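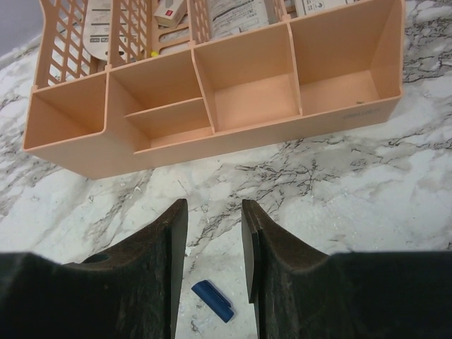 One of our longtime customers wrote in to say that she had bought her first desk organizer from us for pens and had ended up running her whole household out of it, bills and batteries and bobby pins and all, and could we please make the page say more about which things go where, because she'd had to work it out by herself over the better part of a winter. So this page is longer than it used to be. Get yourself a drink and take your time with it.

The Hollo Desk Tray in Peach

Welura Home & Desk, storage and organizers

Item 116

We've carried the Hollo in one color or another for a good while now, and peach is the one people write to us about. It's a soft color, somewhere in the salmon and apricot family, and it does something nice on a pale counter. We had it sitting on white marble with dark veining when we first unpacked it, and two of us in the office went home that night wanting to repaint a kitchen. It's a plastic tray, molded, long and fairly shallow, and it's made for the kind of desk (or counter, or dresser, or shelf by the back door) where the small things pile up.

The front row has four open compartments, and they are all different sizes. Some organizers give you a row of identical little boxes, and we have sold those too, but a house doesn't produce clutter in identical sizes! You've got your tape and your stamps, your spare keys, the loose caps from bottles and pens that you're sure belong to something, and each of them wants a different amount of room.

What goes where

Starting at the left end, there's a deep bin that's close to square. We like it for anything chunky: a roll of tape, a ball of string, a stapler stood on its end if yours is a small one. One customer keeps tea bags in hers.

Next along is a wider compartment with a low divider running across it, so that you get a narrow slot along the front wall. That slot is for the thin stuff that always slides underneath everything else. Nail files, a short ruler, a pencil stub, hair clips, that sort of thing. Behind the little divider there's space for a pad of sticky notes or a deck of cards. If you only ever use one part of the Hollo properly, make it this one.

The third is an open rectangle with a flat floor, and it's the one that tends to stay tidiest in our own office, though I couldn't tell you why. Ours has erasers and a glue stick. Then at the right end you come to the biggest of the four, which is your catch-all. Chargers, sunglasses, the rubber bands off the broccoli. Every home needs a catch-all, and we'd gently suggest you let this one be a bit of a mess and keep the other three honest.

Behind the front row

The back of the Hollo is where you put the things that stand up. There's a lattice wall of slats, some of them upright and some on the diagonal, with open gaps between, and you can see through to whatever you've stored there. That matters more than it sounds. A solid wall hides things, and things that are hidden get bought again. (I have three packets of the same picture hooks at home to prove it.) With the lattice you can glance over and see that yes, there's a little box back there, and a card, and the packet with all the small print that you promised yourself you'd keep until the thing it came with wore out.

We find it's good for:

Small boxes, the sort that batteries, staples or bandages come in
Folded instruction leaflets and printed packets
Appointment cards and store cards
Seed packets, which look very pretty through the slats in spring
Envelopes, if they're the small kind or you fold them once

Very light paper can lean forward and droop if it's back there all alone, so give it a box for company, or tuck a piece of cardstock behind it.

A few words about putting it to work

When your tray arrives, please don't fill it straight away. I know it's tempting. What we tell everybody is to clear the spot first, wipe it down, set the tray where you think it ought to go and then live with it empty until evening. You'll notice whether your elbow knows it's there. You'll notice if it blocks the outlet, or if the toaster crowds it. Then tip out the drawer, or the bowl, or whatever you've been using up to now, and sort everything into heaps on the table before a single thing goes in.

Heaps that are all one kind of thing go in the front. Anything in its own packaging goes to the back. Whatever is left over - the single buttons, the odd blue cap, the key that fits no door you own - goes in a cup for a month, and if you haven't reached for it by then you can let it go with a clear conscience.

It does help to have a day for putting things back. In my house we do it at 8 in the morning while the coffee drips, and it takes less time than the coffee does.

Cleaning and care

Lift it, empty it, and wash it by hand in warm water with a drop of dish soap. An old toothbrush gets into the corners and around the slats, where dust likes to settle. Dry it with a soft towel or let it drain upside down on the rack. We don't suggest the dishwasher, and we'd keep it off the top of a radiator and out of a window that gets strong afternoon sun. For ink marks, try a little rubbing alcohol on a cotton ball, going gently, and test it on the underside first.

On stone or polished wood you may like to add felt pads to the bottom. We keep the stick-on dots in stock and a sheet of them is plenty for one tray.

Which organizer should you get?

If your clutter is mostly pens and scissors, have a look at the Brernach Upright, which is taller and takes up less of the desk. It's a good sturdy thing and we're fond of it, but it's no use at all for small loose items, which sink to the bottom and stay there. The Hollo is the better pick for a mixed bag of household bits, and it's the one we'd give as a present. Plenty of people have both, with the Upright by the phone and the Hollo at the other end of the counter.

If you're storing tools, neither of these is really what you want. We get asked whether the Hollo will hold a set of Phillips screwdrivers, and a couple of the short ones will lie down happily in the big right-hand bin, but a full set belongs in a proper tool roll, and your tray will thank you for it.

Ordering and delivery

Orders placed by noon are packed the same afternoon. We wrap each tray in paper and put it in a snug carton, and if it should reach you with a crack or a chip, write to us and we'll send another. You needn't mail the first one back, just include a snapshot so we can have a word with the carrier. Returns for any other reason are fine for 80 days, and all we ask is that you've washed it.

Gift wrapping is available at the checkout. It's brown paper with a cotton ribbon, and we're happy to tuck in a card with your own message if you type it in the notes box.

We took in a fresh lot of the peach in July and have sent out some 2,720 trays across all the colors since the Hollo first joined the shop, so if you find it marked as sold out, do put your email down on the waiting list and check again before too long. More usually comes in with the next delivery, and we write to the list before we put it back up on the page.

Questions about size or fit are always welcome. Measure your spot first, tell us what you're hoping to keep in the tray, and one of us will write back with an opinion - probably a longer one than you wanted.

116 shares
2 comments

Contact us | Shipping and returns | © Welura Home & Desk. All rights reserved. | Back to top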